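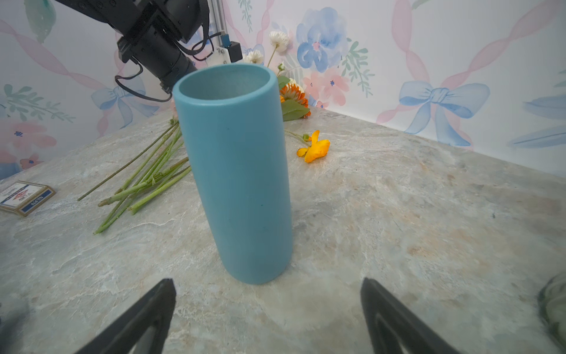

How often should you change the water for cut flowers? Every 2 days, and every day in July when the kitchen is warm.

I write this small thread because three neighbors asked me the same thing this month. I am not a florist. I only buy flowers at the market in Ornham for many years now, and I keep notes.

First, the cut. I take 2 centimeters from each stem, with a slant, using a sharp knife. My old scissors were pressing the stems flat, so I stopped with them.

Second, the leaves. Everything that would stand under the water must go. I was lazy with this for a long time and the water smelled bad by the third day.

About sugar, I do not know what to say. I tried one spoon in a vase of carnations and the water became cloudy very quickly. Maybe I used too much. The small packet from the shop works better for me.

Roses and carnations do not get old at the same speed. When a rose drops its head I take it out and leave the carnations, which can stay nice for more than 20 days in my cold hallway.

If you want sunflowers, choose a heavy vase. One sunflower with a few smaller flowers near it is enough for my table.

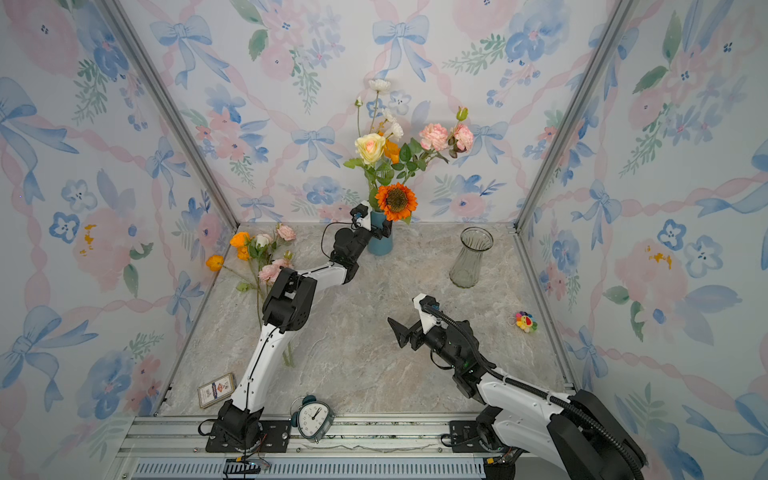 Slavica Kolev wrote to me that she never uses the packet, only clean water and a vase washed with dish soap, and her tulips stay good for a week. She also asked if I keep fruit in the same room.

Slavica, yes, I did, and I should have written about it. Apples and bananas make flowers old faster. My fruit bowl lives in the pantry now.

Tomorrow I will write about daffodils, they need their own vase for the first night.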